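Black work clothes turning gray and reddish after a few months, what am I doing wrong?

Asked by Kavinda Roy

I started a front of house job in March and the dress code is all black, top to bottom. We buy our own. I own five sets and wear them hard, and the older ones have gone a dull charcoal with a rusty tint across the shoulders and along the seams. My manager has mentioned it once already. I spent $184 on the first batch and don't want to do that again this year.

What I do now: warm wash, regular powder, everything black together, then the dryer on high until I remember it. The machine is an older Laizer in the basement of my building in Grotusberg, shared by the whole floor. It has a cold setting but people say it doesn't get anything clean. When the dryer is taken I hang things in the window of my room, which gets sun until late afternoon.

After that I fold everything on the bed and it goes into a drawer.

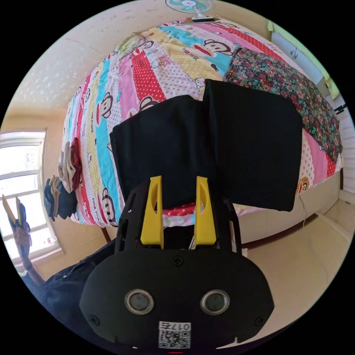

Folded black clothes on the bed.

The tags say mostly cotton, the pants are a cotton and polyester mix. I've read about vinegar, salt, coffee, special detergent and dyeing, and half the pages contradict the other half. What is worth doing? And can the ones that already went gray be saved or should I give up on them?

Musyoka Minja replied:

I did laundry for a hotel for a long time and we had a lot of black uniforms. There are a few separate things going on here.

The gray look on cotton is mostly wear. The surface gets rubbed in the wash and in the dryer and tiny fibers stand up and scatter the light. Some of the dye may still be there, you just can't see it well. Turn everything inside out before it goes in, and close zippers. Don't stuff the drum, but don't wash two shirts alone in a huge load of water either.

Wash cold. Cold is fine for sweat and ordinary dirt. If you get grease on a sleeve, put a drop of dish soap on it, rub it in with your thumb and leave it while you get the rest of the load ready.

Switch from powder to liquid. Powder that doesn't dissolve leaves pale streaks, and a lot of the regular powders have bleach or brighteners in them. Look for one marked for dark or colored clothes. I use Drirnero Dark but any of them will do. Use less than the cap tells you, especially if your water is soft.

Dryer on low, and take things out slightly damp. High heat until you remember it is the worst habit on your list.

The rusty color on the shoulders is the window. Sun breaks down black dye unevenly and the red part is often what's left. Sweat and deodorant can do it under the arms too. Dry in the shade. If all you have is one room, a folding rack against the wall that gets no direct light is enough.
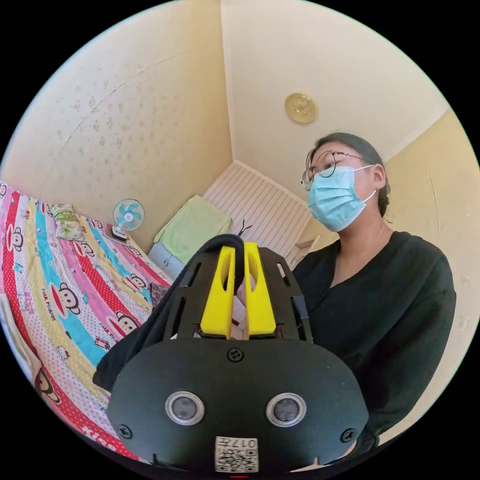
Leave some space between the hangers so air can get through, and crack the door open or run a small fan. Thin tops will be dry by morning in most rooms. Pants with thick waistbands take longer, so hang them upside down by the hem.

As for the old ones, the 100% cotton tops can be dyed at home. Wash them first with no softener, use a large pot or a bucket with the hottest water the packet calls for, and keep stirring. Expect the stitching to stay its old color if it's polyester. The pants are harder. Regular cotton dye only takes on the cotton half, and you'd need a synthetic dye on the stove for the rest. I'd keep those for painting or moving day.

Josphat Mwaipopo replied:

vinegar. half a cup in the rinse. works for me

Samran Saengthong replied:

Mostly agree with Musyoka. I'd add that you should rotate. With five sets it's easy to keep grabbing the top one in the drawer, so put clean clothes at the bottom. Also, you don't have to wash the pants after every shift if nothing got spilled. I do mine every 3 wears and air them out overnight.

Vinegar won't set the dye in store-bought cotton. It can help rinse out detergent, and that might be what people are noticing. Salt is the same story. Never mix vinegar with bleach.

Buy your tops and pants in the same brand at the same time if you can. A new black shirt makes older pants look worse than they are. I get mine from the uniform counter at Brernitz, style 910, and they've held up well.

Comments

Kerubo Kimaro: Check the shared machine before you load it. Someone in my building used bleach in the softener tray and I lost two black shirts to orange spots.

Kavinda Roy: Thanks all. Did a cold load inside out last night and moved the rack away from the window. Going to try dye on two of the tops.

Musyoka Minja: Wear gloves, and wipe out the sink right away.

Kerubo Kimaro: does the 910 come in long sleeve?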